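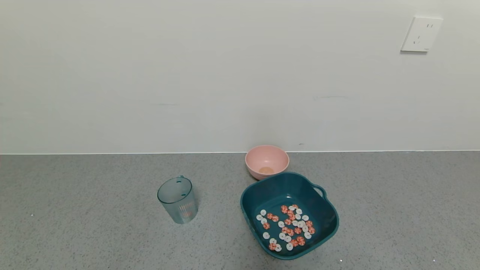
Shanthi Mridha has run the sorting counter at Munero for seven years, and she still does the first shift of the morning herself. Munero is a small reuse shop in Valoldale that takes in leftover game pieces, craft supplies and kitchen plastics, then packs them up again for schools and daycares. We talked in the back room before the shop opened.

She said the work is mostly small parts. "People think we get whole games in whole boxes. We get bags. Somebody cleans out a closet and everything that was at the bottom goes in a bag, and the bag comes to us."

In November the shop took in 1320 separate donations, its highest month so far. Most went over the same gray counter. Mridha picked the stone look when the room was redone and has mixed feelings about it. "It wipes down well. But it's all specks, so if you drop a bead on it you'll be looking for a while. I would go with something plain now."

Her answer to that problem is that nothing small gets sorted on the bare counter. It goes in a basin first. She likes a shallow one with a handle, because new people can see everything in it without digging. A bowl sits behind it for whatever gets picked out, and a measuring cup is used to portion things for the bags.

"A cup is faster than counting," she said. "I used to have people count. We'd lose half the morning, and a teacher doesn't care if she gets a few extra."
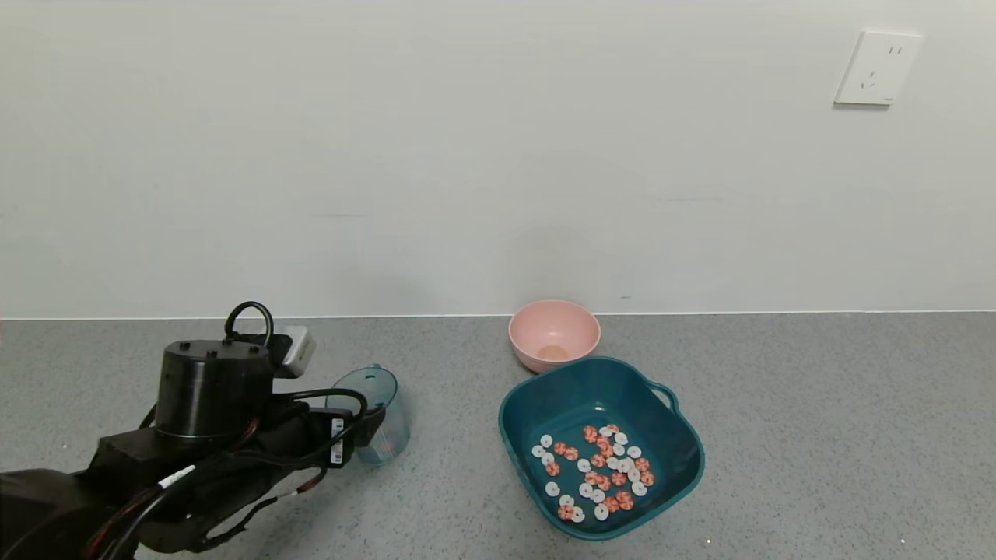

The basins came from Langat, a housewares store that closed down across the street. Mridha bought what was left on the shelf and didn't choose the colors. She has since gotten used to them. Light pieces show up well against teal, she said, and so do orange and red ones. Green is harder, and for green she gets out a white tray.

I asked what goes wrong most often. She said it was people trying to do two jobs at once, sorting by color while they also check for damage. She has them go through the basin 2 times, once for each. "It sounds slower. Try it for an hour and you'll see it isn't."

The other trouble is wear on the containers. Pale plastic picks up color from whatever has been in it, and she has given up trying to get every mark out. Baking soda helps some. Leaving a bowl in a sunny window helps some. "If it's clean, it's clean. A spot is a spot," she said. Anything cracked is taken out of use that day, and she is strict about that – a cracked rim will catch a sleeve and then the whole lot is on the floor.

Cups are the one thing she is picky about. She wants them clear enough to see the level from the side, and she wants a handle. The shop tried a set of paper scoops from Vusau last winter and went back to plastic.

At closing, the counter is cleared and the containers are stacked by size under the sink. Half-done lots are put in a lidded tub with a note saying how far the person got. Mridha wrote the notes herself for a long time. She now leaves it to whoever did the sorting, and says the handwriting is worse but the information is better.

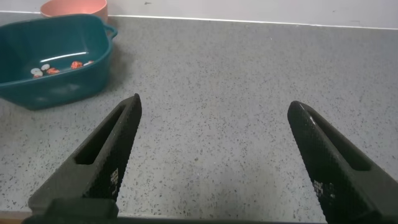

The sorting counter at Munero, Valoldale.

She is looking for more help in the mornings and would take anyone who can stay 2 hours. No experience is needed. "You have to be okay with small things," she said. "Some people get here and find out they're not, and that's fine. We have boxes to carry too."

Donations can be dropped at the side door whenever the shop is open. Mridha asks that bags be tied shut.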